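How to Start Sweet Peas in Cardboard Tubes

By Imelda Calimlim
Updated 12 June 2020

Sweet peas send down a long root early on and don't like having it disturbed. Shallow trays stunt them. A cardboard tube gives the root room to grow straight down, and the whole thing goes into the ground at planting time.
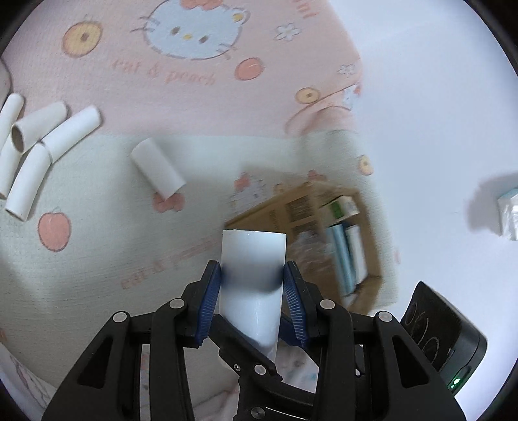

I sow in December in an unheated porch in Rudville, where winters are mild. In a colder area, wait until late winter and start indoors.

What you need

Cardboard tubes, from toilet paper or cut-down kitchen rolls
A deep tray or an old ice cream tub
Seed-starting mix
Sweet pea seeds
A pencil

Steps

1. Stand the tubes upright in the tray, packed close enough that they hold each other up. My tub takes 15.

2. Fill each tube with damp mix. Tap the tray on the table to settle it, then top up.

3. Push a hole one inch deep with the pencil and drop in a seed. Cover and water lightly.

4. Keep the tray somewhere cool and bright. Seedlings show in about 8 days if the seed is fresh. Old seed is slower, and some of it won't come up at all.

5. When a plant has three pairs of leaves, pinch out the tip just above the second pair. It will branch from lower down.

6. Plant out six inches apart, tube and all. Bury the rim completely – exposed cardboard dries out and draws water away from the roots.

Problems

Gray fuzz on the tubes is usually harmless mold. Water less and give the tray some air. If the cardboard goes soft before planting time, slide the tube into a small pot and leave it there.

Mice dig up the seeds. I lay a piece of wire mesh over the tray at night until the shoots reach it.

Tubes with a heavy glossy coating are slow to rot. Peel off the outer layer or slit them down one side before planting.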